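Terry cloth

Terry cloth (also called terry, terry toweling or simply toweling) is a woven fabric with many small loops of yarn standing up from its surface. The loops are called the pile. They give the cloth a large surface for its weight, and this is the main reason it is used where water must be taken up quickly: bath towels, hand towels, washcloths, bathrobes, bath mats and baby bibs. The loops can stand on both faces of the cloth or only on one.

Name

The origin of the word is not certain. It is often connected with the French verb "tirer", to pull, because the loops look as if they were pulled out of the cloth. In the trade the word "Turkish" toweling was common for a long time and is still met on labels.

Structure

Terry is made with two sets of lengthwise yarns, or warps. The ground warp is kept under high tension and forms the base of the fabric together with the crosswise yarn, the weft. The pile warp is kept slack. In the most common type, known as three-pick terry, three weft yarns are laid in a little distance from the finished edge of the cloth and then pushed forward together. The slack pile yarns cannot lie flat in the shorter space, so they rise in loops.

The length of the loop depends on how far the weft yarns are pushed. Long loops hold more water but they catch more easily on rings, zippers and fingernails. Short loops dry faster and feel firmer. When the tops of the loops are cut off, the result is called velour terry. It has a smooth look and takes printed patterns well, but it absorbs more slowly than the uncut side.

Fibers

Cotton is the usual fiber. Long cotton fibers make a yarn with fewer loose ends, and such a towel gives off less lint in its first washes. Linen terry exists and is rougher. Polyester is sometimes added to the ground yarns to make them stronger, while the pile stays cotton.

Weight

The weight is given in grams per square meter. A thin gym towel and a heavy bath sheet can differ by more than double. The Panberg catalog, for example, lists a hotel bath towel called Usau at 516 grams per square meter, which places it in the middle to upper part of the range. A heavier towel is not always the better one - it needs more time on the line and more room in the washing machine.

Borders and edges

Most towels have a band without loops near each short end. It is called the border, or dobby border when it carries a small woven figure. During the weaving of this part the pile warp is tightened, so no loops rise.
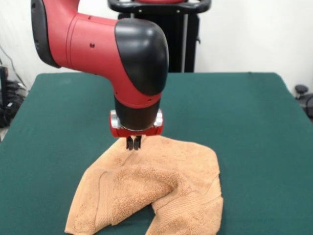
A border may be plain, ribbed, or woven with a thicker or shinier yarn, and it is usually the first place a buyer looks to tell one line of towels from another. It also has a practical weakness. The band and the pile often do not shrink by the same amount, and after some washes the end of the towel may become narrower or wavy at the border. Rania Karaki, in her handbook for laundry workers, advises to pull the band straight by hand while the towel is still damp.

Outside the border comes the hem, which is folded and sewn. The long sides are closed with a selvage or with a second narrow hem.

Care

New terry is often finished with softener in the factory and may repel water at first. One or two washes usually remove it. Cotton terry can be washed warm, and white pieces can be washed hot. Fabric softener is best used seldom, as it leaves a film on the loops. Shaking the towel before drying lifts the pile again.

A pulled loop should be cut with scissors at the level of the other loops. It should not be pulled out. In three-pick terry one cut loop does not open the rest of the cloth.

Folding and storage

Because of the pile, terry is thick when folded and does not keep a sharp crease. Bath towels are commonly folded in thirds along the length, with the border inside, and then in half 2 times. Smaller towels may be rolled.

See also

Velour
Waffle weave
Huckaback
Bath mat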